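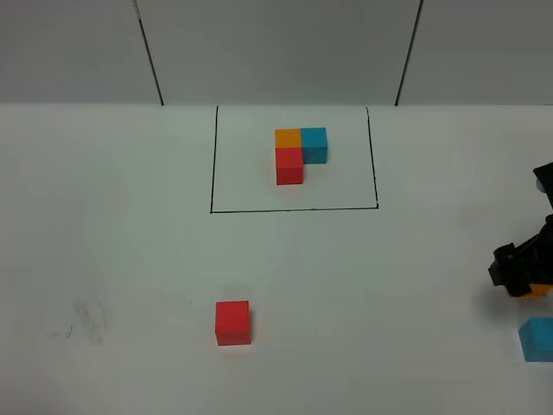 Unit 3: Collecting Demonstrations

Robot Learning Laboratory, course handout
Prepared by Natália Matos, with corrections from Simão Coelho

In Unit 2 we wrote a controller by hand. In this unit we do not write any rule for the arm. We record examples of a person moving it, and later, in Unit 4, we train a policy from these examples. Please read the whole handout before you come to the laboratory, and bring your notebook.

The task

The task is named Nakby in our folders, and you will see this name in the scripts. On the table there are cubes of three colors: orange, blue and red. Inside the rectangle drawn on the table, one cube of each color is placed to form an L. This group is the model. Outside the rectangle there is a second set with the same three colors. The operator must use the second set to build the same L, outside the rectangle, and must not touch the model.

The corner of the L matters. In the arrangement for the first exercise, orange is the corner, blue stands to the right of it, and red stands in front of it, on the side toward the viewer. If your copy has the right shape but the red and the blue are exchanged, the episode is a failure and you label it as a failure.

What is one episode

An episode begins when the arm leaves its rest position and ends when the fingers have released the last cube and the arm has returned. Each group of students records 20 episodes. The time limit for one episode is 90 seconds. When the time is finished, stop the recording and label it "timeout". Do not delete it. Deolinda Bettencourt used the timeouts of last year to study where operators hesitate, and it was one of the better projects we had.

Variation

A common mistake is to start every time from the same positions. The policy then learns the positions and pays little attention to the cubes. Before each episode, move the three loose cubes to new places. They may be near the side of the table, and one of them may even be only partly inside the camera view, but the gripper must be able to reach it. Also change the order in which you pick the colors. Write the order in the log before you start, for example O-B-R.

Do not change the camera, the lamps or the height of the table. The marks and smudges on the surface can stay as they are. 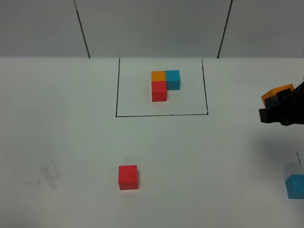
Figure 3.1. Orange cube in the gripper, red and blue still on the table. The model is in the rectangle.

How to grasp

Close the fingers slowly and wait a moment before you lift. If the cube turns in the fingers, put it down and grasp again; a correction like this is useful data, so keep it in the recording. If you push the model by accident, the episode is not valid. Stop, label it "model moved", and build the model again.

Homework

1. Watch 13 of your own episodes and mark the frame of each grasp.
2. Compare two episodes with a different color order. Which one has the longer path of the arm, and why?
3. Read the labeling guide by Clementina Fonseca, section 2 only.

Send the log together with the recordings. Questions about the software go to Mafalda Correia, and questions about the grading go to me.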